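Local Life | Community & Home
2 min read

Noltcombe's winter clothing swap is back this December, and the folding has already started! The swap takes over the Skiltham hall for two afternoons, and anyone can come along with a bag of clean clothes and leave with something different.

Last year more than 2000 pieces changed hands, and the knitwear went so fast that latecomers found little beyond summer shirts. So the call this time is for warm things -- sweaters, cardigans, thick leggings, anything with plenty of wear left in it. Kids' sizes are very welcome too.
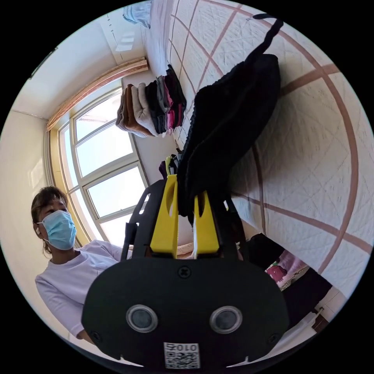
Sorting on the bed: a bunched-up black knit, with a stack of folded clothes behind it.

If your closet has gotten out of hand, the bed is a great place to start. Spread everything out where you can see it, fold as you go and stand the folded pieces side by side in a row. You can spot each color right away, and a row like that drops straight into a box or tote without coming apart (a real treat when you unpack at the other end).

Drop-off is at the Herrera Street door from 9 a.m. Please empty the pockets and keep shoes in a separate bag. Coats go on the rail by the stage, so bring a hanger if you can spare one. Anything left over goes to the Livex thrift store, which was thrilled with last year's boxes.

We use cookies to remember your settings. Accept | Manage choices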